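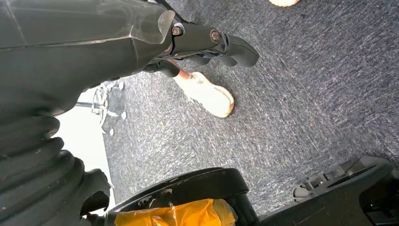
Wanted: Apartment Dwellers Who Can Hear Their Neighbors

Do you know what time the person upstairs takes off their shoes? Have you formed opinions about a stranger's taste in game shows? Susbridge would like to borrow your ears.

We are looking for renters to keep a noise diary through October. You write down what you hear through the walls, floor and ceiling, when you heard it, and how you felt about it. Swearing is accepted as data.

The diaries go to Yulan Jiang, who runs the Masanja study on sound in older apartment buildings. She has read more than 2,000 entries from the spring round, of which a startling share concern one blender.

Who can apply

- Adults who rent in a building put up before the rules on wall insulation got serious
- People home most evenings
- People on speaking terms with their neighbors, or not - we take both

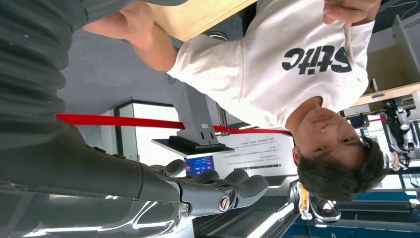

What you do

Fill in two short entries a day, one before 9 a.m. and one at bedtime. Please don't bang on the ceiling for research purposes. If you were going to bang anyway, note the time.

What you get

A gift card at the end, a copy of the findings, and written proof that you weren't imagining it.

To apply, send us your floor number and your worst sound in one sentence. Write to Susbridge, Room 802, Clisora Building.

Comments

tessellate: Does a parrot count as a neighbor?

mo_k: Did the spring one. The bedtime entry gets long.

3rdfloorrear: I think I may be the blender. Can I still apply?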